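Workshop notebook – toy bench
2/25/18 – Priit Mets
3 comments · 7 shares

Continuing the Prelville lot. Rasa Avotiņš logged the intake and I took over at the cleaning stage. The lot is mixed: vehicles, animal figures, loose accessories. Most of it is hard plastic with printed or stuck-on graphics, which limits what we can use on it.

Cleaning solution: 20 ml of the Sumitz concentrate to 4 L of lukewarm water. Last batch went in stronger and left a film on dark plastic that needed a second rinse. At this dilution no film on the test pieces. Soak time 7 minutes, then a soft brush around the axles and under the wheel rims. Do not soak anything with a battery compartment – wipe only.

Graphics. Tried the damp cloth on a scrap sticker first. Ink held, but the corner lifted once water got under it. For printed lettering a light wipe is enough. For stickers: cloth wrung out hard, work from the middle outward, stop before the edge. Rasa prefers cotton swabs for the borders. Slower, but I had no lifted corners when I did it her way.

Wheels. Hair and carpet fiber wound around axles is the usual fault. Tweezers and a seam ripper clear it. Spin test afterward: push along the Strand board and watch for drift. Anything that pulls hard to one side gets its axle checked for bend before it goes on to sorting. Dry silicone only, no oil, as oil picks up dust and we see the piece again in April.

Abrasion. The 4,000 grit pad takes surface scuffs off glossy plastic without dulling it much. The 400 is for burrs on broken edges and nothing else. Label the two pads, they look alike when wet.

Sorting. Cloth on the table before anything is set down, so small parts don't bounce. Vehicles wheels up, to show the axles. Figures on their sides. Cardboard box at the back for the rest.

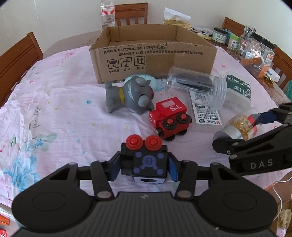 Can the stickered vehicles go in the soak if the time is kept short?

Keep them out of it; even a short soak gets water under the edges, and the adhesive does not recover once it has turned white.

Open items:
– Mustance tray inserts not here yet, using egg cartons for small parts
– second seam ripper
– Rasa to check the intake sheet against the sorted pieces before the box is closed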